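Wired mice, again

My old wireless mouse, a Sevura, started double-clicking in June. I replaced the switch, which held for nine days, then gave up and went back to a cable. The polling rate is fixed, there is no battery, and no dongle takes up one of the two ports on my laptop. 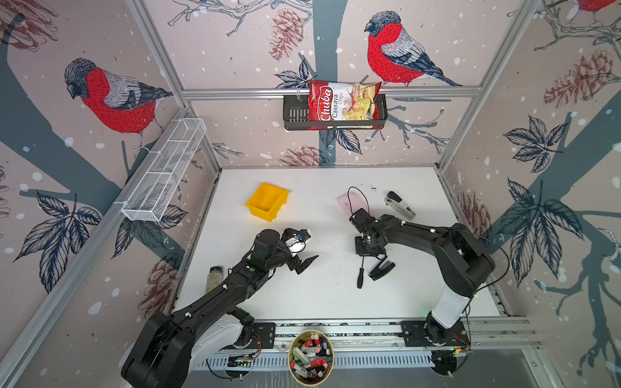 Cable stiffness is the usual complaint. A heavy cord pulls the mouse back when you lift your hand. On the pale pink one the black cord curls upward behind the mouse, and a curl like that stores some spring. I straighten mine and clip it to the desk with five inches of slack.

Acceleration is the other setting to check. The Dunari driver turns it on by default and resets it after each update.
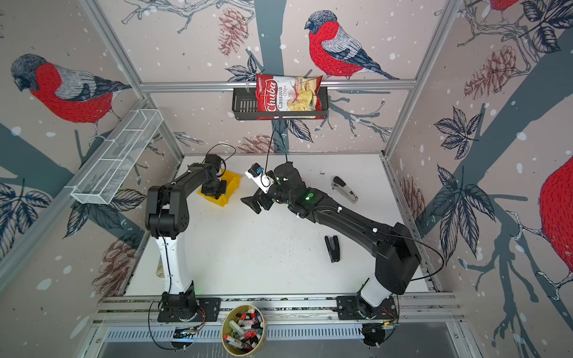
Tatiana Havlíček wrote to say the reset can be blocked by making the profile file read-only. I tried it on version 2 and it survived a reboot. I have not tested it on the Wemura fork.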